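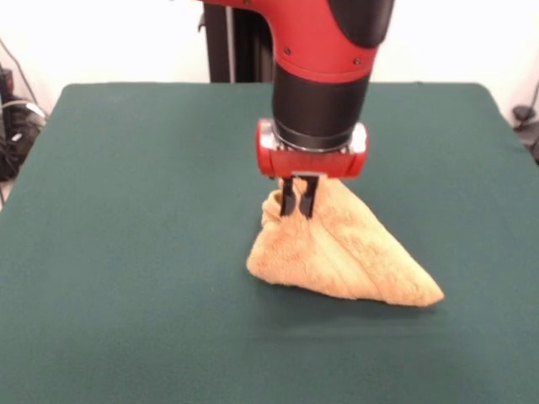
Storing old movie star magazines and signed photos

Quick ones today, no time. Fan mags first. Take out staples only if they're rusty. Acid-free board behind each issue, one per sleeve. Up to 12 in a box, standing up, snug. Attic is out, so is the garage.

Signed photos — never laminate. Corners only, no tape, and keep them off a sunny wall. I lost a nice studio portrait that way, ink went brown by November. 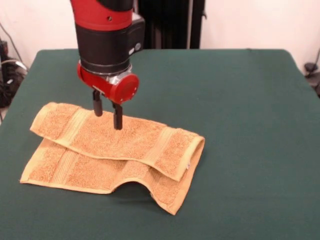
Can I wipe fingerprints off a glossy print?
Dry microfiber, very light, and stay away form the autograph. No glass cleaner.

Musty smell? Box inside a bigger bin with an open tub of baking soda, lid on, 5 days. Don't let the powder touch teh paper. 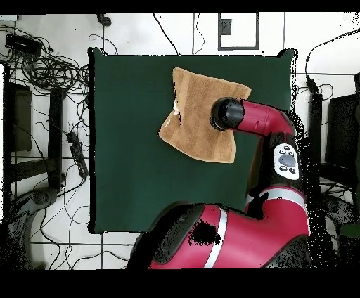 Then air the pages out flat, a few at a time, before they go back in the sleeves. Pencil the star's name and the year on the board — not on the photo. Ticket stubs and premiere programs same deal, smaller sleeves.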